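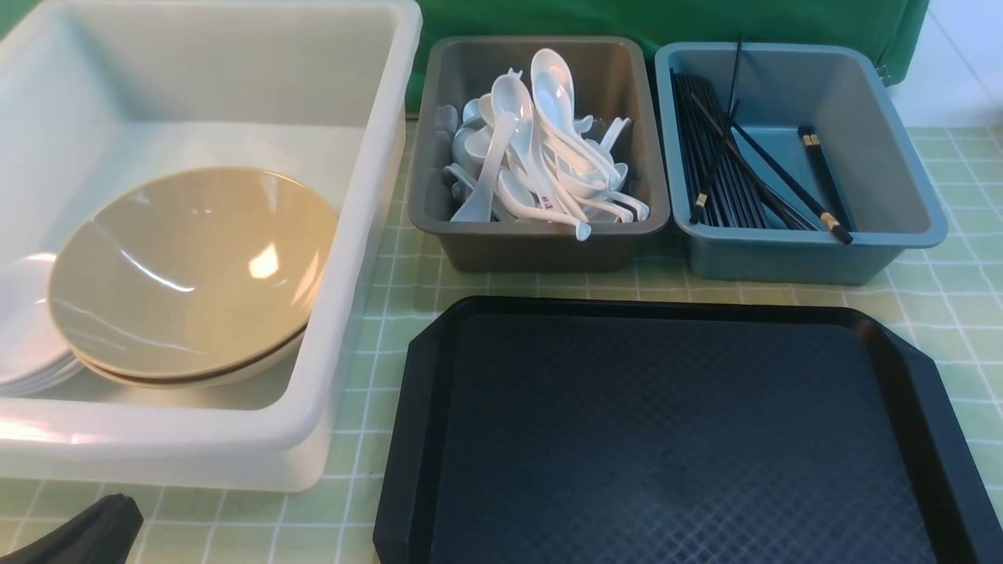 Starevberg, August

Tray-Setting Cell: Questions We Keep Getting About the Spoon Fault

What went wrong?
The arm let go of things early. It would pick up a soup spoon, carry it most of the way to the tray, and release it with great confidence over the tablecloth. Bowls were fine. Chopsticks were fine. Spoons went on the floor.

How often did this happen?
Over 1,594 picks in the log, 362 ended in an early release. Most of those were spoons. Yes, we swept up every one of them.

Was it the gripper?
We thought so, and replaced the finger pads twice to prove it. The pads had done nothing wrong. Finbarr Lynch finally pulled the wrist connector and found a pin that lost contact whenever the wrist rolled past a certain angle. The controller lost the force reading, took that to mean the job was done, and opened the fingers.

Why mostly spoons?
They're kept in a heap, so they get grabbed at whatever angle the heap offers. A handle pointing the wrong way means a lot of wrist roll to straighten it out. Chopsticks lie more or less parallel and ask for very little.

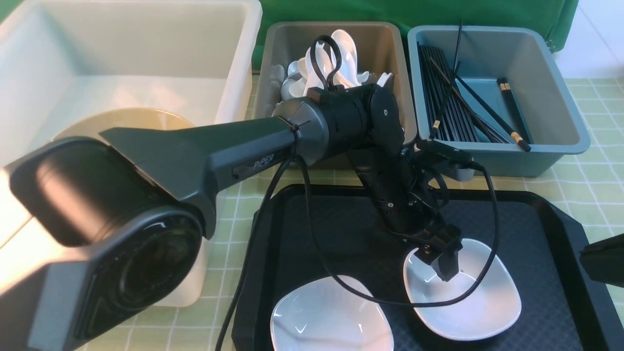 Cable routing was the other half of the problem. A slack loop at the wrist can snag on a bowl rim and tug the connector, and after enough tugs you own an intermittent fault. Leave enough slack for full travel, check it by jogging the arm slowly through the whole tray, and don't zip-tie anything at full stretch.

Did anyone get hurt?
No. One person reached in for a dropped spoon while the arm was paused, and paused is a generous word for a machine that resumes on its own after 5 seconds. Auto-resume is now off. Press the stop before your hand goes anywhere near the bins.

What does the new software do?
Zitura 10 holds its grip when the force reading disappears and throws a fault. You then get to stand there supporting a spoon while you release it by hand. We prefer this.

Can I just reseat the connector myself?
With the power off, yes. If the fault comes back, send the harness to the Mulligan bench with a note saying which pose triggers it. "Acting weird" has been submitted before and didn't speed things up.

Do I need to change the bin layout?
No. Leave the bins where they are or you'll be recalibrating until supper.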